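Ingeniero/a de software de planificación y control – manipulación robótica

Zasden incorpora una persona al equipo de software de Kamora, su plataforma de ejecución de tareas para brazos robóticos de sobremesa. Contrato indefinido, jornada completa, incorporación en septiembre.

Descripción del puesto

Kamora recibe una secuencia de subtareas (coger un objeto, pulsar un botón, abrir una puerta corredera) y genera trayectorias libres de colisión a partir de la estimación de pose de los objetos. El planificador está escrito en C++ y las herramientas de evaluación en Python. La batería de regresión consta de 609 casos en simulación y 300 en celda física. El trabajo se centra en la replanificación en línea y en el control de fuerza durante el contacto.

La celda de referencia tiene la superficie de trabajo de corcho, con botones, un armario de puerta corredera y objetos pequeños como cubos y bolas.

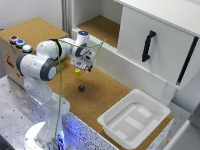 Funciones

Mantener el planificador de trayectorias y sus interfaces con el módulo de percepción Dogbe.
Reducir la latencia del bucle de replanificación.
Diagnosticar fallos de agarre a partir de los registros de ejecución – 2.655 episodios etiquetados hasta agosto.
Revisar código y documentar los cambios de API.

Requisitos

C++17 y Python a nivel profesional.
Experiencia demostrable en cinemática, optimización de trayectorias o control por impedancia.
Manejo de ROS 2 y Linux.
Inglés técnico leído y escrito.

Se valorará

Calibración mano-ojo.
Integración continua con hardware en el bucle.

Solicitudes

Enviar CV y enlace a un repositorio propio a través del portal Cuvham, referencia 365. Las entrevistas técnicas se realizan los viernes por videollamada – duración: 90 minutos.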